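Cell notebook, Purano bench, 2nd April

Jarlath asked me to write up the bottle cell properly this time, because my last entry was four words long and one of them was "fine". So, the long version! Both arms are up, both grippers are closing square, and I've spent most of the day on cables, fingers and the rail, in that order. 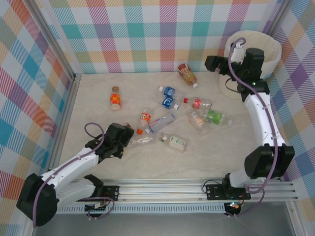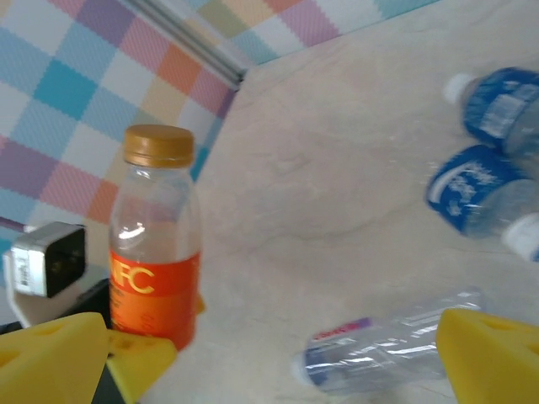
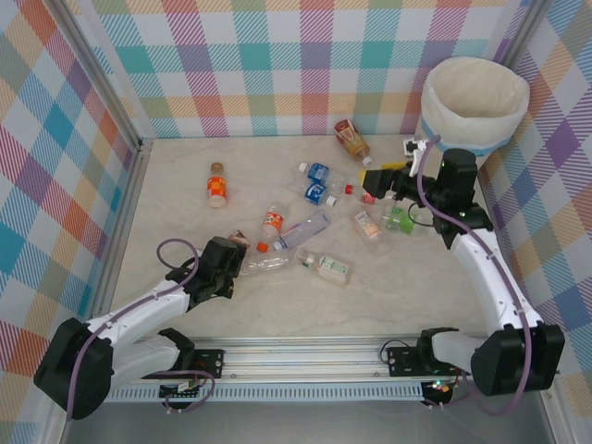
Cables first. The left arm had been throwing a comms drop on long reaches, the sort that clears itself before you can get the log open, and I'd been blaming the connector for most of March. I swapped it, felt very pleased with myself, and got the same drop an hour later. What fixed it was slack. The clip nearest the wrist was gripping too close to the gripper, so every time the wrist rolled over towards the back wall the cable went tight and tugged on the plug. I've moved that clip one segment down the arm and let the purple cable make a much bigger loop over the top. It looks untidy and I don't care. I ran the full reach routine 40 times with no drops at all.

Did the right arm the same way while I had the clips out. That one never complained, but they may as well match, and then whoever opens the spares box only has to remember one spacing.

If you redo these, please don't pull the loop in to make it neat (Jarlath, I'm looking at you). Put the arm at full stretch, roll the wrist both ways, and only then close the clips.

Fingers next. The yellow ones on the left were fitted new this morning. The old pair had worn shiny at the tips and the crinkly thin bottles were squirting out sideways when they closed, which is funny the first time and not after that. The new print is the Tillman profile, same as before, but I printed it slower and it's come out a good deal stiffer. Two screws each, snug, no more. I split one finger by leaning on the driver, so the spare is now not a spare and I've put another pair on the print queue.

After a finger change you have to redo the closed position or the gripper thinks it's holding something when it isn't. Steps as I did them, for the next person:

Arm parked over clear floor, speed limit at 60 per cent.
Open fully, wait for the count to settle.
Close on nothing and save that as zero.
Close on an upright bottle, check the reading goes up and stays up.
Repeat for the other arm even if you didn't touch it.

I skipped that last one on my first go and got a mismatch warning from the Stindier controller. It was right and I was wrong.

The rail. I had both mounting plates loose for a while, as the right one had crept a little and the calibration was off by just enough to be annoying at the back of the floor. Wiped the rail down, seated both plates again, tightened the bolts crosswise in two passes. Error at the back corners was 4 mm before and it's under 2 now, so I'm stopping there. Mei reckons we could do better with a dowel, and she's probably right, but that means taking both arms off and I'm not doing that before the next batch of runs.

While I was down there I checked the small boards under the plates. One standoff was finger-loose, nipped it up. The vent strip was furry with dust, so that's been hoovered (brush attachment only, and keep it away from the wiring please). I'd like that to be a fortnightly job. I'll put it on the sheet.

Ran a mixed session after all that, grippers swapping sides, everything going to the basket. Upright ones are easy, as ever. Two bottles lying close together are still the awkward case: the finger goes down between them and shoves one away before it's got hold of the other. I don't think that's a hardware problem any more, so over to Mei for the approach angle. She wants to try coming in steeper and I've said I'll keep my hands off the calibration until she's had a go.

Left to do:
Second pair of fingers off the printer, then into the drawer marked Cestow.
More cable clips, we're down to the last few.
New label on the left e-stop, the old one has peeled.
Ask Jarlath where the good hex driver has gone.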